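# 小物仕分け工程の見学記録(Stevent 分室)

2026-01-27、Cinavmont の備品整理部門が使っている Stevent 分室を見学した。目的は、雑多な小物を一つの容器にまとめる前段の仕分け手順を確認し、当方の Fisside 倉庫で二月に始める整理作業の参考にすることである。
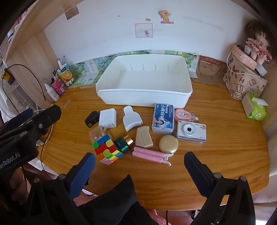

見学の対象は三区画で、受入、仕分け、保管の順に回った。所要時間は質疑を含めて半日。

## 受入区画

受入は建物の北側にある。持ち込まれた品は袋または段ボールの単位で受付番号を与えられ、台帳に記入される。見学時点で当年度の受付番号は 1,594 まで進んでいた。前年度の最終番号は 1,652 で、年度末までに前年度を上回る見込みとの説明を受けた。

番号は袋単位であり、中の品には付かない。品ごとに番号を振る方式は過去に試したが、記入の手間が仕分けの手間を超えたため廃止したという。当方の現行方式は品単位である。この点は持ち帰って検討する。

受入で行う確認は次のとおり。

- 刃物、液漏れ、破損ガラスの有無
- 電池を内蔵する品の有無
- 食品の混入
- 持ち込み票の記入漏れ

該当品があれば袋ごと赤札を付け、別棚に置く。赤札の処理期限は翌営業日の正午。

## 仕分け区画

作業机は木製で、前側の角が丸めてある。白い壁に寄せて据えられ、奥側に白いプラスチックの容器を一つ置く。容器は上に向かって広がる形で、縁が巻いてあり、奥の内面に短い縦リブがある。品はまず容器の手前に広げ、種別を見てから扱う。

机上の品は用途がそろっていない。電源アダプタとプラグアダプタ、ルービックキューブ、金色のキャップが付いた濃緑の瓶、クリップ付きのピンクのヘアカーラー二本、丸い金色のコンパクト、修正テープ、銀色のコンパクトデジタルカメラなどである。青いラベルに「小鹿妈妈」とある透明の箱も含まれる。家庭の引き出し一段分を空けた場合に近い構成で、当方の受け入れ品とも傾向が似ている。

分類は Kudo と呼ばれる社内基準による。一枚の表で、判定の順序が決まっている。

| 順序 | 判定項目 | 例 |
|---|---|---|
| 1 | 通電部品を持つか | アダプタ、カメラ |
| 2 | 内容物が漏れうるか | 瓶、コンパクト |
| 3 | 突起または可動部があるか | クリップ付きカーラー |
| 4 | 上記以外 | キューブ、樹脂片 |

上の項目で該当した時点で判定を終える。複数の項目に当てはまる品は上位が優先となる。修正テープは 3 に入れる運用だが、先端にキャップがあれば 4 でもよいとのことで、担当者の間でも扱いは統一されていない。表の改訂時に整理する予定と聞いた。

アダプタ類は金属端子の向きをそろえて最後に入れる。端子が樹脂の透明ケースに当たると擦り傷になり、返却時の苦情で最も多いのがこの傷だという。カメラはレンズ面を容器の壁に向けず、布を一枚挟む。布の規格は特に決めていない。

品に貼られたシールは剥がさない。銀色のカメラにも前面に小さな赤いハートなどのシールがあるが、こうした装飾は所有者の識別に使えるため、台帳の備考欄に書くことが推奨されている。必須項目ではなく、記入率は担当者により差がある。

用途の分からない部品は、その場で調べないのが原則である。滑らかな白い樹脂片のように単体では判別しにくいものは、「樹脂・不明」として 4 に入れる。同じ袋に対になる部品があっても、仕分けの段階では組み合わせない。組み合わせは保管区画の作業とされている。

## 保管区画

棚は可動式で、一連あたり容器 200 個を収める。全五連、合計 1,000 個が上限となる。棚板の間隔は容器の高さに合わせて固定してあり、積み重ねは行わない。積み重ねを認めていた時期には下段の容器の縁が変形し、取り出しに支障が出たとのことだった。

容器には前面に札を一枚付ける。記載は受付番号、Kudo の区分、保管開始日の三点で、品名は書かない。品名を調べるには台帳を引く必要があり、この点はやや不便に見えた。棚の前に台帳の端末がなく、受入区画まで戻ることになる。

温湿度は記録計で管理している。区分 2 の容器は最下段に置き、床面に受け皿を敷く。受け皿の点検は週一回。

## 質疑の記録

- 容器の洗浄は返却ごと。中性洗剤を使い、リブの根元はブラシで洗う。
- 容器の色は白に統一。以前の灰色の容器では、黒い小物の取り残しがあった。
- 作業机の天板には保護シートを敷かない。小物がシートの端に引っ掛かるため。
- 繁忙期は二月後半。見学の受け入れもこの期間は停止する。

## 所見

当方で採用を検討する項目は、袋単位の番号付けと Kudo の判定順序の二点とする。順序付きの判定は教育に時間がかからず、Fisside の現行の分類表より行数が少ない。ただし区分 3 の定義は粗く、そのまま使えば修正テープのような品で同じ問題が起きる。

容器は現行品の在庫があるため、当面は更新しない。棚の容量は当方の床荷重で同等にはできず、三連までとなる見込み。床荷重の計算書は別途添付する。

未確認の事項として、赤札品の最終処理と、台帳の保存年限が残っている。いずれも Stevent 側に書面で照会中。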